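Clip audio drifts out of sync after converting phone video to constant frame rate
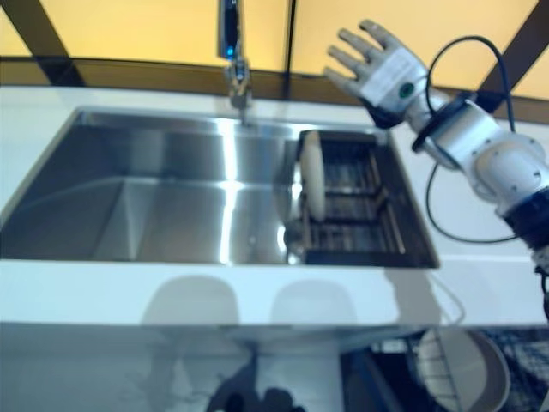 Kitchen sink, one plate in the rack

tapehead_lu
I shoot how-to videos on my phone and cut them on a desktop PC. Since August the sound has been drifting. It starts fine and by the end of a long clip the voice is clearly ahead of the picture. On one 50 minute recording it was off by close to a second at the end.

What I do now: copy the files over USB, run them through Grullar to get a constant frame rate, then import into Eludum and cut there. I set Grullar to 30 fps and left everything else alone. The project in Eludum is also 30.

Short clips look okay. Anything long is bad. I have a folder of 143 clips to get through and I don't want to nudge audio by hand on every one. Is it the converter or the editor?

moss_and_wire
Phones record variable frame rate. The file says 30 but the real rate moves up and down with the light and how hot the phone gets. You're already converting, so that part should be handled. What does the original do if you play it in a plain media player with no conversion?

tapehead_lu
Original plays in sync all the way through. I skipped to the end and checked. The converted one also plays in sync in the player, or close to it. In Eludum it drifts.

moss_and_wire
Then the converter is fine and I'd look at the sample rate. Right click the clip in Eludum, open properties, and read the audio line. Then look at the project settings and see if they match. A lot of projects default to 44.1 kHz and phones record at 48.

render_goblin
I disagree that the converter is fine. "In sync or close to it" is not in sync. Grullar has a setting under Video called Frame timing with two choices, Keep and Rebuild. The default is Keep. With Keep it writes a constant rate in the header and leaves the original time stamps in place. Players read the stamps and look right. Editors read the header and look wrong. Set it to Rebuild and try one long clip.

moss_and_wire
Keep only does that when the output container is the same as the input. If you go from MOV to MP4 it rebuilds anyway. I have converted hundreds of these and never touched that setting.

render_goblin
That was true in the old version. They changed it when the batch window came in. I have the release notes open and it says time stamps are preserved "where possible" in all containers.

tapehead_lu
My phone saves MP4 and I output MP4, so either way it sounds like Keep would be a problem for me. Audio in the project is 48 and the clip is 48. I checked both. Running one long clip with Rebuild now. It is slow on this machine.

static_kettle
Can I ask why you convert at all? Eludum has handled variable frame rate on import for a while. There's a box in the import dialog, "Conform to project rate". I drop phone clips straight in.

render_goblin
It handles it for playback. On export it can still go wrong on long clips. I had a 40 minute talk drift on export when the timeline was fine.

static_kettle
I have never seen that, and I do talks every week. What version?

render_goblin
The one before the current one. I stopped using the box after that so I can't say if they fixed it.

static_kettle
Then maybe don't tell people it's broken until you've tried the current one.

render_goblin
I said what happened on my machine and which version. If the current one works, good.

olt_user_7
I use Olteanu for the converting step, not Grullar. It's free and it shows the lowest and highest frame rate found in the file before you start, so you know if a clip is variable at all. Some of mine turned out to be constant and I had been converting them for no reason. It doesn't have a nice batch window though. You make a list in a text file and point it at the list.

For 143 clips I would scan them all first. You may only need to convert part of the folder.

tapehead_lu
That would save a lot of time. Does the scan take long?

olt_user_7
A few seconds per clip. It reads the stamps and doesn't decode the picture. Use the quick scan. The full scan decodes everything and you don't need it for this.

pamdale_pete
Check your disk too. I had what looked like drift and it was a slow external drive. Playback was dropping frames in the timeline preview and the sound carried on without it. The export was fine. I wasted two evenings on it. Make a proxy or copy one clip to the internal drive and look at it there before you change anything else.

moss_and_wire
Good point, and it's an easy test. Preview problems usually reset when you stop and start playback. Real drift is still there if you park near the end and play from that spot. tapehead_lu, which is it?

tapehead_lu
Still there if I start near the end. Clips are on the internal drive.

moss_and_wire
Then it's real drift.

tapehead_lu
Results. Same 50 minute recording each time:

Keep, imported with the box off: drifts, same as before.
Rebuild, box off: in sync at the start, middle and end.
Original file, no conversion, box on: in sync on the timeline. Haven't exported yet.

So render_goblin was right about the setting, at least for MP4 to MP4.

moss_and_wire
Fair enough. I tried it here too with the current version, MOV to MP4, and Keep does keep the stamps. I was still on an old install on my main machine and that one rebuilds. I'll take back what I said about containers.

static_kettle
Please post the export result for the third one. I want to know if it holds up.

tapehead_lu
Export of the third one finished. I lined it up against the phone original at three places and it looks right to me. I can't see or hear a difference. I only did the one clip.

render_goblin
That's good to know. One long clip is a decent test. I'd still convert if the job matters, but I can see using the box for everyday stuff.

static_kettle
If it works there is no reason to convert. You lose a bit of quality every time you re-encode and you double your disk use.

render_goblin
At a high bitrate you won't see the loss. The better reason to convert is that scrubbing is smoother, particularly if you go to an editing format and not back to H.264. Phone files are hard work for an older PC.

olt_user_7
Agree with that part. On my old desktop, phone H.265 is close to unusable in the timeline and the converted files are fine. Disk space is cheap enough.

tapehead_lu
I scanned the folder with Olteanu. Most are variable but a good number are constant, mainly the short ones. That fits with what I saw.

Plan is to leave the constant ones alone, run the long ones through Grullar with Rebuild overnight, and use the box in Eludum for the short variable ones. Does the batch window remember the Rebuild setting, or do I have to set it for each file?

render_goblin
Save it as a preset first, then pick the preset in the batch window before you add files. If you add the files first they take the default and changing the preset later doesn't update them. Caught me the first time.

moss_and_wire
Also tell it to write to a different folder. It will offer to overwrite.

pamdale_pete
And keep the originals until the final videos are done – not only until the conversion finishes.

tapehead_lu
Will do. Starting it Thursday night so it can run while I'm at work on Friday. Thanks all.

tapehead_lu
It finished. Two files failed with a read error and I copied those from the phone again – they went through on the second try. I spot checked the longest ones and the sound is where it should be. Marking this solved.

Thread marked as solved. 1,116 views

Reader comments

quiet_hum
Same problem here with screen recordings. Rebuild fixed it. The setting is on the second tab in the Mac version and it's easy to miss.

bluejay_edits
Didn't work for me. Mine turned out to be the 44.1 and 48 mismatch mentioned near the top, so check that as well.

fenderless
Is there a way to make Rebuild the default? I keep forgetting to pick the preset.

Related threads
Grullar batch window skips files with spaces in the name
Eludum: export stops at 99 percent
Best bitrate for talking-head video
Olteanu list file format, with line breaks
Matching external mic audio to phone video
Pamdale capture card not detected after update

This site uses cookies to keep you logged in and to count visits. By continuing to browse you agree to our use of cookies. Accept | Settings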